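Jun 14, 2020. Packaging bench, blue film and clear bags
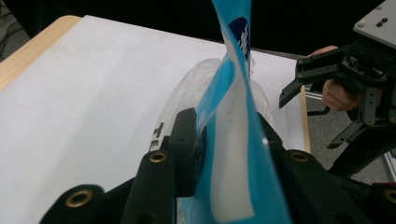
Blue package on the white table, clear bag behind it.

Big day for the film drawer! I finally went through the whole Buruslow batch and I love this blue. It's so glossy that it picks up the window from across the room, and the color stays strong right into the folds. The navy logo patch bends along with the film, so you lose part of the lettering near the top. I want Augustina to see that before she signs off on the Machala artwork.

The clear bags are a different animal. They crinkle if you so much as breathe on them (great noise, terrible in a quiet room) and they keep every wrinkle. Black print reads fine on them when flat, less so once it's bunched up.

Weighed out the 600 g fills after lunch. Lot 581 is done, lot 1195 still has to be relabeled.

To do: ask Alžběta if the March samples are still in her cabinet, I'd love to put old and new blue side by side. Order 10 more sleeves of the clear. Wipe the table, the wood edging too, tape gum gets stuck along it.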